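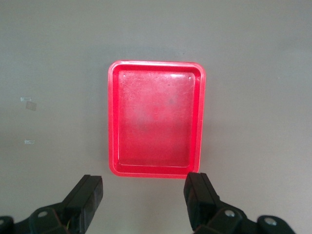

Location permission keeps resetting after the Skellix app is closed

Tia Haworth
We use the Skellix app on site tablets to log plant hours and position. Each tablet was set to allow location "Always" when it was registered. Since the March update, 5 of the 37 tablets at our Hulme depot drop back to "While using the app" overnight. The hours reading is still collected when someone opens the app, but the position field is blank on any record made in the background.

I have read the privacy policy. It says position data is collected "where permission is given" and that background collection can be turned off in the device settings. It doesn't say the app can change the setting itself. We have not turned it off. Does the app withdraw the permission, or is it the tablet? And are the blank records filled in later?

troltville_admin
It is the tablet. An app can ask for a location permission but cannot lower one that has already been granted. Check the following on one of the affected tablets:

Settings, Apps, Skellix, Permissions, Location. Note the current value.
Settings, Battery, and look for any option that restricts unused apps. Exclude Skellix from it.
If the tablets are centrally managed, look at the policy pushed to that group. A policy set to "user decides" will show the prompt again after an update, and whoever taps it first picks the answer for everybody.

I would look at the policy first. We had the same fault at Relness and the affected tablets were all in an old group.

Blank records are not filled in later. The position is read when the record is made and is not kept anywhere else. Our export had 4,000 rows and 3,361 with a position. The rest stayed blank after the permission was put right.

m_dunn
just reinstall it, worked for me

troltville_admin
Reinstalling clears the registration as well, so you will need the site code again. Any records waiting to upload are lost. Sync first.

Tia Haworth
All five were in the old policy group. Moved them across and set location to "Always". Will check the export on Monday.

Last updated: 2 October 2019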